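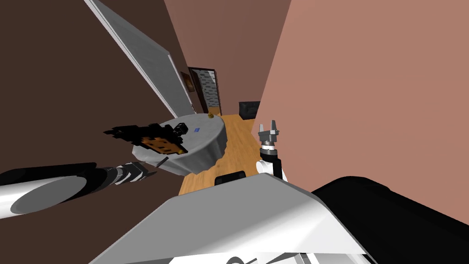

Wrist cam pointing off after gripper swap -- anyone else?

jomar_d
Swapped the gripper on my left arm Wednesday arvo and now everything the wrist cam gives me sits off to one side. I've re-run the hand-eye calibration twice. Residuals look fine, picks don't. It's a two-arm setup working over a roundish table with a cloth on it, Flinar controller, all in sim for now before I touch the real cell. What have I missed?

laiba.s
Did you update the tool frame as well as the camera frame? I did exactly this with my Ullance pair and lost a whole arvo to it. The new fingers were 5 mm longer and the old TCP was still loaded, so of course the calibration looked lovely and every grasp landed short.

jomar_d
TCP's done, I measured it off the CAD. Had a look at the open limit too, in case the fingers weren't going all the way out.

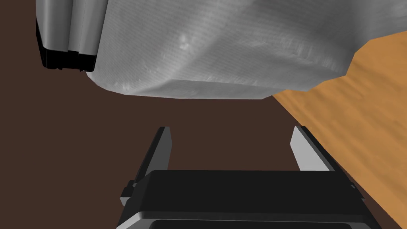 Open width is matching what I command, so I'm happy with the jaw zero. Closing is where I get suspicious, it reports closed a bit early on soft stuff. Force is set to 20 per cent, same as the old one.

wilf_cabrera
I'd leave force alone and redo the calibration with more poses. How many did you use? Under 36 I don't trust it, whatever the residuals say.

rosalindag
Gotta disagree with Wilf there. I've had good results with far fewer, as long as you tilt the wrist properly between them. Heaps of nearly identical poses just gives you a nice number and a wrong answer! Check the mount transform first, I reckon. The Navarro bracket file has the camera flipped end for end in the older version.

wilf_cabrera
Fair point on the tilt. Still say more poses, but.

jomar_d
Rosalinda, you little ripper. Old bracket file, flipped camera. Fixed the transform and I'm re-running the calibration now with much bigger wrist angles. Will do the right arm tomorrow and post both sets of offsets.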